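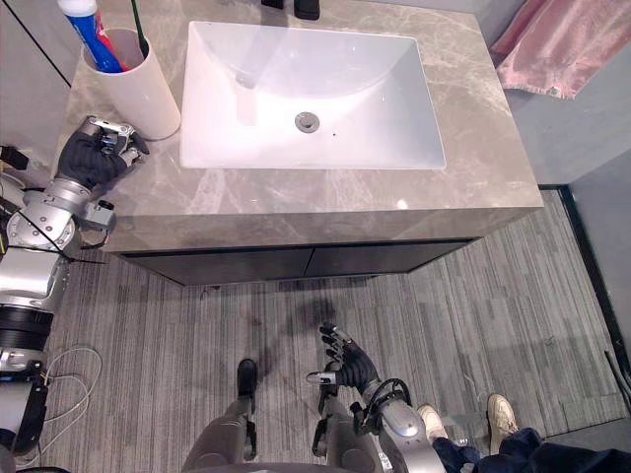
Do low-flow tap inserts save what the packet says?
Student project report, Environmental Studies, second year

Background

Tap inserts are small discs that screw into the end of a bathroom tap and mix air into the water. The one we tested is sold under the name Ondelach. The packet promises that a household will use "up to half" the water at the basin. We wanted to know what "up to" was doing in that sentence. The housing office at Ferum had already fitted the inserts in one of its two student blocks, Mindero, and was thinking of doing the same in the other, Cuadros. Its newsletter called the first round a success in June, before any meter readings had been published.

What we did

We asked for the basin meter readings for both blocks over the same 4 weeks. The blocks have the same floor plan and nearly the same number of rooms. We also put a short form under every door, asking how people used the basin and whether they had noticed any change. We got 123 forms back. We did not measure single taps, as we would have needed to enter people's bathrooms, and the office said no.

Results

Mindero, with the inserts, used 1696 litres per floor over the period. Cuadros, without them, used 2921. On paper that is a drop of 42 per cent, and one of our group wanted to stop there and write it up as proof.

The rest of us were less sure. We have no readings from Mindero before the inserts went in, so we can't say the two blocks ever used the same amount. Mindero also houses more final-year students, and many of them wrote on the form that they were away on placement for part of the time. An empty room saves water whatever is screwed to the tap.

The forms raised another problem. Several people in Mindero said they now left the tap running longer when rinsing a razor or filling a bottle. Filling a bottle takes the same water at any flow, so an insert can't save anything there. Brushing teeth with the tap running is where it ought to help, but most people who answered said they turn the tap off for that. People do tend to say so on forms.

What we think

The inserts probably save some water. We don't think the figures show how much, and we would not repeat the 42 per cent without the warnings above. The claim on the packet is so loosely worded that almost any result would fit it - even no saving at all.

If Ferum goes ahead in Cuadros, it should read the meters for a full term first and keep a record of which rooms are empty. It should also check hot water separately. Most of the money is in the heating, and the meters we were given don't split the two.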